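¿Cómo le digo a mi hermana que no me cuente más lo de su ex en el tren?

Pregunta de Getachew Gebremichael

Mi hermana y yo cogemos el mismo tren a Voswood todas las mañanas. Desde julio solo habla de su ex y lo hace en voz alta, con nombres y detalles. La gente se gira. Ayer una señora le dio su opinión y mi hermana se la agradeció. Yo me quería bajar. No quiero que piense que no me importa, pero son 2 horas al día entre ida y vuelta y llego al trabajo agotado. ¿Se lo digo o cambio de tren?

Respuesta 1 – Darragh Ó Gríofa

Díselo, pero fuera del tren. Si se lo dices delante de los demás pasajeros se va a sentir regañada. A mí me funcionó proponer otro momento: los 10 primeros minutos del trayecto para el tema y luego cada uno con lo suyo. Las tres primeras veces hubo que recordárselo a mi primo, después ya no. Cambiar de tren sin explicación es peor, se va a enterar y entonces tendrás dos conversaciones pendientes.

Respuesta 2 – bristton_sur

cambia de vagón y ya está

Respuesta 3 – Asfaw

Yo era la hermana. Hablaba en el tren porque en casa me ponía a llorar y con gente delante no. Igual le pasa lo mismo. Pregúntale si quiere quedar una tarde para hacer algo con las manos – doblar ropa, cocinar, lo que sea – y que hable mientras. Sentadas frente a frente yo no podía. Y lo del volumen se lo puedes decir tal cual, a mí me lo dijeron y no me ofendí.
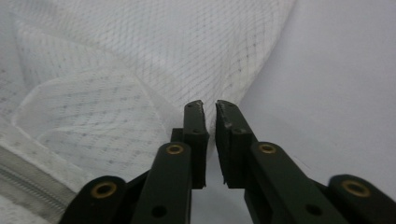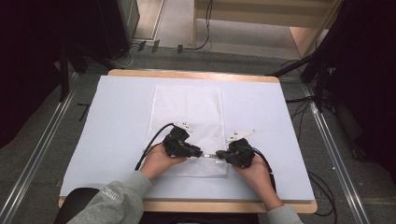

La bolsa de malla blanca, de cerca y sobre la mesa.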